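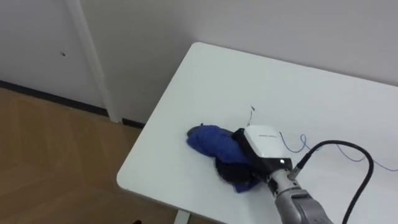
Vanden fingers on the arm, blue cloth bunched under the gripper. Cable arcs over the tabletop.

March 8, 2025. Dornville bench, wiping trials, gripper comparison. Entry by Devendra, with notes from Réka where marked RC.

Finally got to the cloth task and I'm really happy with how much we learned! The plan was simple: same arm, same table, same blue cloth, swap the fingers and see which set keeps hold of a bunched cloth while dragging it under load. The contenders are the Vanden parallel fingers (the black ones, stock pads) and the Bermúdez soft tips that Réka has been wanting to try since she saw the data sheet.

Setup first, so that I can redo this later. Controller is the Privska box, firmware left alone, impedance mode on the Cartesian axes. Vertical stiffness set to 300 N/m, lateral to 2000 N/m. I started with both at 2000 and it was awful, the gripper chattered along the surface and the arm faulted on contact twice before I gave in. Dropping only the vertical value made it glide. If you take one setting from this page, take that one.

Wrist camera was on throughout but not used for control. All strokes were teleoperated. I'd like to get the scripted stroke in next time, it's half written (the approach works, the lift at the end doesn't).

Vanden fingers: better than I expected. They pinch a wad of cloth and hang on to it, and the part that bulges out past the fingers does the wiping. The trick is in the grasp. If you pick up the cloth by a thin fold it rolls out from under the fingers halfway through the stroke and you end up with bare fingertips on the table, which makes a horrible noise. If you push down into the heap first, then close, you get a thick pad and it stays put. RC: push down until the vertical force reading moves, then close. Don't go by eye, the housing hides the pinch point from the head view.

Bermúdez tips: lovely grip on the cloth, really lovely, you can tug on it by hand and it won't budge. But they flex sideways in the stroke, so the cloth lags behind the wrist and then catches up in a jump. On long straight strokes it hardly matters. On short back-and-forth ones it matters a lot. RC: could be stiffer with the shorter tips, we have a set in the drawer. Worth trying before we write them off, I agree! 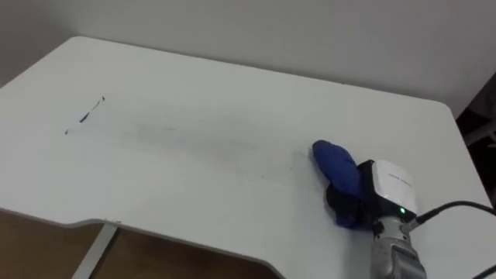 Vanden fingers again, cloth at the right end of the smear. Black streak and dot still on the left side of the table.

Marks were drawn with the black whiteboard pen. Long horizontal strokes smear the ink into a broad gray band that gets fainter toward the right. So the contact is fine but a dry cloth mostly moves the ink along. I'd like to separate those two questions properly: does the gripper hold the cloth, and does the cloth take up the ink. For the first one I'm already convinced. For the second, try one side of the cloth slightly damp and keep the strokes shorter, overlapping by half a cloth width.

Cable routing needs a think. The black cable off the wrist makes a wide loop, and with the arm reaching far left the connector gets pulled. No dropouts in the log, but I could see it tighten. Réka suggests one more tie point further down the forearm and a little less slack in the loop. I also want to keep it from touching the tabletop, in case it drags through fresh ink and spoils a trial.

Log for the session is run 1173, both finger sets in the same file, with the swap marked as an event. Force traces look clean apart from the chatter at the start, which I left in because it makes such a nice before and after for the stiffness change.

Next:
Shorter Bermúdez tips, same stiffness values.
Damp cloth with Vanden fingers, short overlapping strokes.
Fix the lift at the end of the scripted stroke.
Tie point on the forearm.
RC: a way to score the wipe from the head camera, before and after, with the arm parked out of view.

I'm leaving the Vanden fingers mounted for now. If anyone needs the Bermúdez ones they're in the gray case by the Privska box, screws in the lid, and please put the short screws back in the short slot.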